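4. Filling the shampoo shelf (Nonlow rack)

1. Wipe the board. Let it dry fully.
2. Start at the left. One color at a time - golds, then orange, yellow, green.
3. Two bottles per trip, one in each hand. Hold by the middle, not the cap.
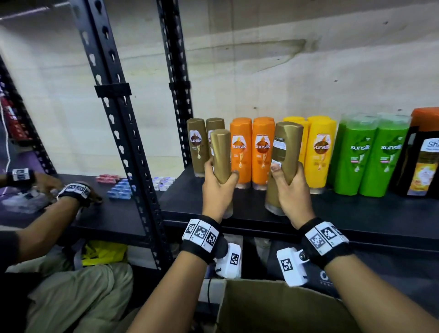 Fig. 3 - Sunsilk row, gold bottles in hand.

4. Logo to the front, barcode to the back. Turn any that are wrong way round.
5. Caps up, bases flat on teh board.

Note: 200 ml and 550 ml sizes go on seperate boards.

CAUTION: Do not lean on the shelf edge. Check the bolts first, see section 3. Leaking bottle - take it off the rack and wipe again.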